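3.2 Survey of cargo use among owners of mid-size SUVs

The owner survey was carried out in April in two towns, Clisley and Maldonado, which differ in household size and in the share of trips made outside the town limits. Questionnaires were mailed to registered owners of mid-size SUVs no more than six years old. We received 1,027 forms. After removing those with missing pages or an unreadable model year, 789 were kept for analysis.

Owners were asked how often they folded the rear seats, what they carried when they did, and whether cargo space had mattered when they chose the vehicle. The last question was placed on a separate page so that the answers to the first two would not be changed to match it. A short glossary explained terms such as "load floor" and "seatback height," which had confused some people in the pilot.
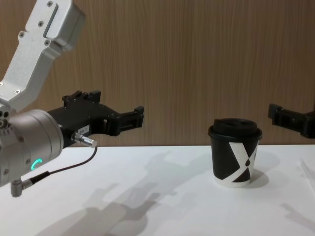
Of the owners kept in the sample, 65 percent said that cargo space was one of their main reasons for buying the vehicle. Reported use was much lower. Most owners folded the rear seats only a few times a year, usually for furniture, garden supplies or sports gear. Owners in Clisley folded them more often than owners in Maldonado, and the difference remained when we compared only households with children.

Towing showed a similar pattern. Many owners had paid for a tow package, but a large part of this group had not towed anything in the past year. We did not ask whether they planned to do so later, and some may have bought the package with resale in mind.
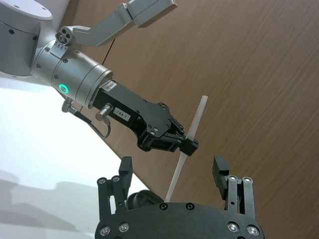

Figure 4. White plastic rod held in the black parallel gripper of a robotic arm, with a second open gripper below.

3.3 Trip diaries

Survey answers of this kind depend on memory, so we also asked a smaller group to keep a written diary. In all, 47 households completed it. Each entry gave the trip length, the number of people in the vehicle and the position of the rear seats. The entries were coded with the Anesari trip categories, with one change: school runs were counted apart from other short errands.

The diaries agreed with the survey on seat folding but not on passengers. Owners had overstated how often all seats were in use — most trips were made with the driver alone or with one passenger. We therefore treat the survey figures for passenger load as an upper limit in the cost model, and use the diary figures for the base case. The Dirix weighting was applied to both sets before they were combined in Section 4.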